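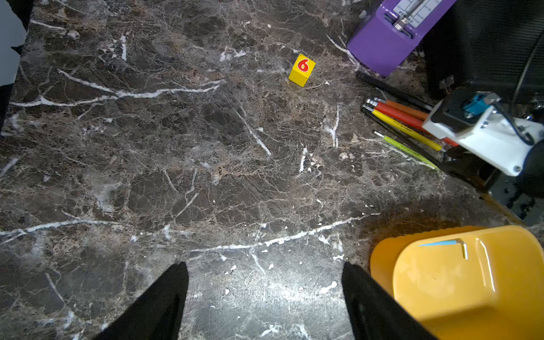 How do you look after a polished dark marble top that gets used as a workbench?

Wipe it every day with plain warm water and a drop of dish soap, dry it right away, keep anything acidic off it, and seal it before it starts drinking up whatever you spill.

I do all my small repairs on brown marble these days. I used to have a big plywood table for it, then we moved, the table didn't fit, and the stone counter along the back wall became the place where everything gets taken apart. It's a lovely surface to work on (flat, cool, easy to clean) but it has its own ideas, and it took me two winters to learn them.

## What I keep on hand

- Two soft cotton cloths, one damp and one dry
- Dish soap, the mild kind
- A bottle of Tollum stone sealer
- Melell polishing powder for dull spots
- A scrap of felt or an old mouse pad
- A flashlight

## Step 1: Clear it and look at it sideways

Take everything off. Hex keys, loose parts, cables, toys that have wandered in from the other room - all of it. Then get down low with the flashlight and look across the stone toward the light. Straight on, those tan and rusty veins hide nearly anything. From the side you'll spot every scratch and every dull ring in a few seconds.

The white veins are worth an extra minute. Run a fingernail across them. If it glides, fine. If it catches, you've got a small open crack, and grit and oil love to settle in there. Pick it clean with a wooden toothpick, never a metal one.

## Step 2: Wash, then dry

Warm water, one drop of soap, damp cloth. Go over it again with clean water, because leftover soap builds into a gray film that shows up terribly on dark stone. Then dry it with the second cloth. Don't let it air dry! I did that for months and couldn't figure out why my counter looked foggy every time the sun hit it.

## Step 3: Try the water test

Put a few drops of water on the stone in a spot you use a lot and leave them for 18 minutes while you go do something else. Wipe them up. If the stone underneath has gone darker, the sealer is wearing thin. If it looks the same as before, skip to Step 5 and enjoy your evening.

## Step 4: Seal it

The marble has to be bone dry, so I wash it at night and seal it the next day. Spread a thin coat with a clean cloth, wait as long as the bottle says, and buff off every bit that's left. Sealer that dries on top of polished stone turns into sticky streaks, and getting them off is a lot more work than putting them on. I seal mine in October, before the windows stay shut.

One thing to know: sealer slows down stains. Lemon juice, vinegar and some bathroom cleaners will still etch the polish, sealed or not.

## Step 5: Set it up for work again

Steel tools are what scare me most. A hex key laid down gently won't hurt anything, but one dragged across with a bit of grit under it leaves a line you'll see forever. I put the felt down first and work on top of that. Anything with a metal fitting or a heavy base gets lifted, not slid.

Small screws go in a dish. On stone this busy, a dropped brown or white part can vanish completely, while bright things practically wave at you. I've started dabbing yellow paint on the bits I lose most.

## If you've already got a dull spot

Mix a little of the powder with water, rub in small circles with a damp cloth, rinse, dry, and look at it sideways again. Mine took three rounds. Deep scratches are a job for a stone shop, and I'd get a price before you touch them yourself.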